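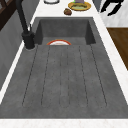 1/ Our dish return station at Clorach goes onto an automated cell this winter, and I've been asked to write up what changes for the people who work it. I run planning for the kitchen side. The layout has been modeled in Zireo so we can argue about it before anyone drills a hole. The first argument was about plates left in the basin, like the one with the orange-red rim sitting just past the drainboard. A person coming on shift sees a rim over the lip and knows there is work. The cell has to be told that a partial rim counts as a plate.

2/ Current state, for reference. One meal service returns 800 pieces of tableware. Two people on the sink, one on racks. The sink people scrape, sort, rinse and stack. Scraping takes the longest. Nobody had timed it before December.

3/ Of those 800 pieces, 113 came back with whole food still on them: fruit, bread, half a main. The old procedure says "clear the plate" and leaves it there. Staff have their own rules. Whole fruit gets set aside, everything else goes in the bin. None of that was on paper.
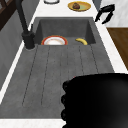
Basin check in Zireo: plate and banana, gripper over the drainboard.

4/ A banana in the basin is a good test item. It isn't tableware, it isn't scrap that will go down a drain, and it has to come out before water goes on. The first rule set had two classes, "dish" and "waste." We now have four: dish, utensil, whole food, scrap. The two extra classes came from the sink crew, in a meeting that ran 20 minutes over.

5/ Reach. The drainboard on this unit is long and the basin is at the far end of it. For a person working from the short end, that is a bad lean. Most of our back complaints come from that position. Moving the reach to the machine is the one part of this project that got no objections at all.

6/ What people did object to: being turned into the exception handler. If the cell takes every easy plate, the person gets only the stuck, the greasy and the odd. Same hours, worse mix. I think that complaint is correct. We are rotating the exception post every 45 minutes to start with and will look at it again after the first month.

Filed under: Workplace & Automation | Kitchens | Shift design

7/ Job count, since I get asked every time. Three posts on the line today, two after the changeover. The third moves to prep, same grade, same pay. That is in writing. Whether people want to work prep is a separate question, and two of them have said no.

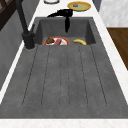
Prokopenko
Posts about kitchens, conveyors and shift plans

8/ Stacked cases are harder. Food on a plate, plate in the basin, loose banana beside it. The order matters: lift the plate first and you may tip whatever is on it into the sink. The crew takes the food off first, without thinking about it. It took us three drafts to write that down in a form the planner would accept.

9/ Simulated runs so far: 164. Completed with no human input: 83. The rest stopped and asked for help, which I prefer to guessing. A stop costs roughly a minute of somebody's attention. Put enough of those in one service and you have spent the labor you meant to save, so the stop rate is the figure I report upward. Cycle time goes in the appendix.

10/ Stops also have a sound. The vendor default at Foker is a repeating two-tone alarm. The crew asked for a light and one short beep. Approved the same day. Cheapest change on the list.

11/ Training is two half shifts. The first covers clearing a stop and restarting. The second covers when not to restart. There's a short written sheet, and it was edited by the people who will use it. They cut it from four pages to one.

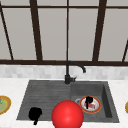 Sink from the front. Plate in the basin, faucet at the back.

12/ The front view is the one I use with the crew, as it's closest to where they stand. From there the argument moved on to the faucet. Its spout hangs over the back of the basin, so anything coming in from above has to go around it. People do this with their wrists. The cell needs a keep-out zone, and the zone takes away some of the basin floor. Plates that end up under the spout will be left for a person.

13/ Small residue is the other item. A plate with a little patch of something on it counts as scrap, and the cell can rinse that. A speck on the basin floor is below what we ask it to pick up. Someone wipes the basin at the end of service, same as now. It stays on the closing list with a name next to it.

14/ Open items: glove policy at the exception post, who signs off a restart when the shift lead is on break, and whether trays come back on the same belt. Trays get discussed Tuesday. I'll add to this thread when there is a decision.

Get new posts by email once a week. Unsubscribe at any time.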